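In defence of the heavy cup

Last winter the office in Stadbridge where I work three days out of five replaced all its mugs. The old ones went to a charity shop in a box and the new ones arrived from Lerkon, thin white porcelain, all the same height, made to stack. They are good mugs by any measure you could put in a catalogue. They take up half the shelf and fit two rows deep in the dishwasher. I stopped using them after a week and brought in a stoneware cup from home, and I have been asked about it often enough that I would like to set out the case properly.

A cup has to do three or four jobs. It has to hold a drink, be comfortable at the lip, stay upright on a crowded surface and come clean. Most of what is sold now does the first and last very well and treats the middle ones as a matter of taste. I don't think they are. The rim is the only part of a cup that touches your mouth, and a thick rounded rim is more comfortable than a thin one with hot tea behind it. The usual argument for thin porcelain is that it lets you taste the drink better. That may be true of a fine green tea. It has never made any difference to what comes out of our kettle at 10 in the morning.

Weight matters too. Mine is 390 grams empty by my kitchen scales – sorry, that is the old one with the chip; I never weighed the present one, but it feels much the same in the hand. A light cup moves when a sleeve brushes it. A heavy one mostly stays where it was put. Anybody who works at a desk with cables, papers and a plate on it will know which they would prefer next to the keyboard.

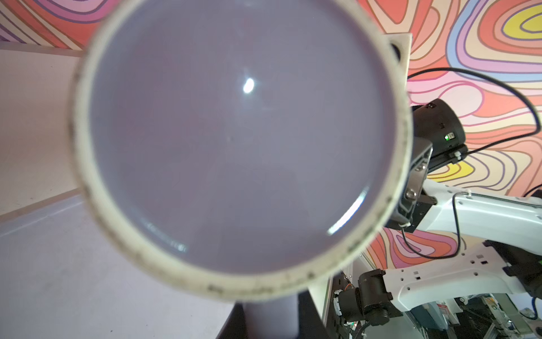
Then there is the matter of glaze. Speckled glazes went out of fashion for a while and came back, and people who dislike them say they look dirty. I understand the complaint. A plain white cup shows you at once whether it has been washed, and a speckled one asks you to look twice. My answer is that a plain white cup also shows every grey line left by a teaspoon, and after a couple of years it looks tired in a way that speckled stoneware doesn't. Brown flecks on an off-white ground hide small wear. I would still have the inside plain, as you do need to see the tea stains to get them off. A smooth interior and a flecked rim seems to me the right arrangement, and I wish more makers would settle on it.

The price is where I lose people. A set from Kolent, who make the sort of thing I mean, costs 300 pounds if you buy enough for a household and the guests. That is a lot for cups. I didn't pay it and wouldn't advise anyone to. Single ones turn up second-hand all the time, and there is no reason why the cups in a cupboard should match. The wish for a matching set is what drives most people to thin stackable ware in the first place, and I think it is a poor reason. You drink from one cup at a time.

I will grant the other side two points. Heavy cups are hard on people with weak or painful hands, and a kitchen that serves visitors ought to keep some light ones with large handles. They also take heat out of the drink if you pour into them cold. The cure is to swill a little hot water round first, and I accept that plenty of people won't bother.

The storage argument I don't accept. We gained a shelf in that office kitchen when the old mugs went, and within a month it was full of takeaway lids and a Lumenta lamp still in its box – the space didn't stay free long enough to be of use to anybody. The stacks also stick. Put away damp, the new mugs grip each other, and I have twice seen one dropped by somebody trying to pull a pair apart.

So my own cup lives on my desk, and I wash it by hand at the end of the day. If the office wants to order again, I would ask them to get a few heavy ones and leave the rest as they are.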